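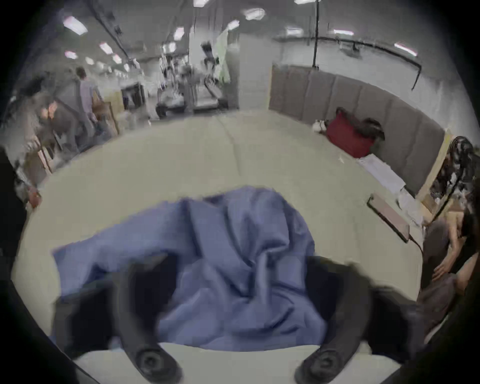 Gholamreza Najafi
Fold them or don't, but stop leaving them in a heap overnight. A cloth that sits bunched up until morning keeps the creases, and then it never lies flat on the shelf. I went through this for years before I started dealing with each load the same evening.

Re: Folding cloths when you don't have a laundry room
Apr 7, 2023

Esmaeil Jafarzadeh
Posts: 766

I agree about the overnight heap. My question was more about where to do it. We have one big room for everything – exercise machines at one end, boxes we still haven't unpacked, and whatever flat surface is free. I don't have a counter next to the washer, so the cloths come upstairs in a bag and get tipped out.

What I want to settle is:
whether to fold on something hard or something soft
thirds or quarters
whether a separate board is worth buying

I looked at the Pakzad folding board but it's sized for shirts, and most of what I fold is plain cloths and a few hand towels.

linencupboard
Hard surface, every time. You can press down and run the side of your hand along the fold. On a bed the fold just springs back up because there's give underneath.

You don't need a board for cloths. A board is for getting twelve shirts the same width so they fit in a drawer. A cloth already has four sides.

marta_k
I fold on the bed and have never had a problem. The bed is the biggest flat thing in the house and it's the right height if you sit on the edge. Standing at a table for a whole load hurts my back. For sheets I wouldn't even try a table.

linencupboard
Sheets, yes. He asked about cloths.

marta_k
He asked whether to use something hard or something soft. I'm saying soft works. The cloths go in a cabinet and get used to wipe things. They don't need a sharp edge.

Gholamreza Najafi
Depends how many you're stacking. If it's a short pile, a soft fold is fine. If you stack them high, the soft ones lean and the whole pile slides off when you pull one from the middle. I stack 8 and then start a new pile, and I fold in quarters on a table.

oldnorthporch
Quarters is too thick for me. My shelf is shallow. I fold in thirds lengthwise, then in half, and stand them on end in a bin like files. You can take any one without touching the rest. I use a Flidari bin but a shoebox works the same.

Standing them on end also means you don't care if the fold is sharp, so maybe that settles the bed argument.

marta_k
Thank you.

linencupboard
It doesn't settle anything. A soft fold flops over in a bin as soon as the bin is half empty. I had that exact setup and went back to piles.

oldnorthporch
Put something in the gap. I push an empty box in behind them as the row gets shorter.

tessaruns
Does anyone else just roll them? Gym towels, kitchen cloths, all of it. Flatten, fold once, roll, done. I started doing it in February when we moved the treadmill into the den and lost the linen shelf, and I haven't gone back. They live in a basket.

Gholamreza Najafi
Rolling is fine for towels. For thin cloths the roll comes undone when you pick up the one next to it. At least mine did.

tessaruns
Thicker cloths, maybe. Mine are the cheap cotton ones in a pack and they stay put.

Esmaeil Jafarzadeh
Posts: 766

OK, I've tried both now. I did a set on the hard surface with quarters and a set on the mattress with thirds. I'll put down how I do the thirds because marta_k asked in a message, and linencupboard can tell me what's wrong with it.

1. Clear the mattress and leave only the bottom sheet on it. I don't pull the sheet tight first, though I probably should. Wrinkles in the sheet push up under the cloth and you end up chasing them.

2. Drop one cloth toward the side you're working from. Keep the rest of the load somewhere else, or you'll grab two corners from two different cloths.

3. Find a corner before you try to flatten anything. If you start by patting the middle you only move the creases outward. Mine is a blue cloth on a green sheet and I can tell one from the other without any trouble, but I did a white one on a white sheet last month and that was slow.

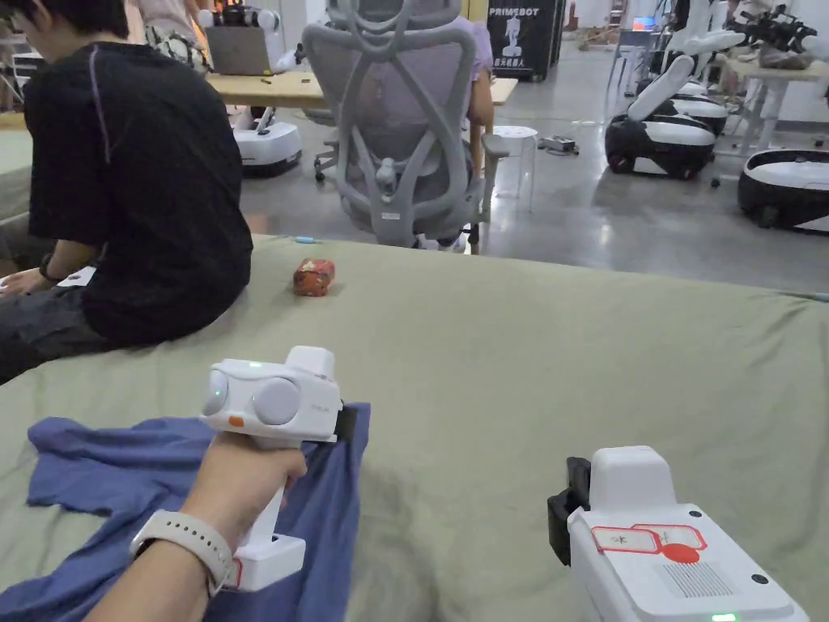 4. Take the corner and the one next to it, lift, and let the cloth hang for a second. Lay it back down away from you.

5. Fold one long side in by a third, then the other side over it. Smooth it from the center out.

6. Fold in half, short end to short end. Move it off the mattress right away. If you start a pile on the mattress it tips every time you lean on the edge.

So far the mattress is slower for me, mostly because of step 3 and the wrinkles. The fold looks the same in the end. I haven't bought the Pakzad board and I don't think I will.

linencupboard
Step 1 is your problem. Pull the sheet tight, or lay a piece of stiff cardboard on the mattress. You said you have boxes. Cut the side off one and you have a hard surface at bed height.

marta_k
The cardboard is a good idea and I'm going to do it too. I'd still say steps 4 and 5 are easier with room on all sides. My kitchen table is pushed against the wall and I can only get at it from the front.

oldnorthporch
In step 5, try making the first fold a little narrower than a third. Otherwise the second side sticks out past it and you have to redo it. This matters more in a bin than in a pile.

Gholamreza Najafi
Is the hanging in step 4 needed? I snap the cloth once, hard, and most of the creases go. Takes no time.

Esmaeil Jafarzadeh
Posts: 767

The snap works if you're standing. Sitting on the edge of the bed I hit the wall lamp with it.

I'll try the narrower first fold. Does anybody know if the Wandberg shelf comes in a deeper version? If I go with quarters the one I have is too shallow, and I'd like to keep the piles behind a door.

tessaruns
There's a deeper one but it's sold without doors. My sister has it. She hung a curtain across the front on a tension rod.

linencupboard
Measure a folded cloth before you order. I bought the Wekon cabinet by the outside size and the inside was short by the thickness of the back panel. Every pile stuck out and the doors wouldn't close.

Esmaeil Jafarzadeh
Posts: 768

Will measure tonight, quarters and thirds both, and post the sizes.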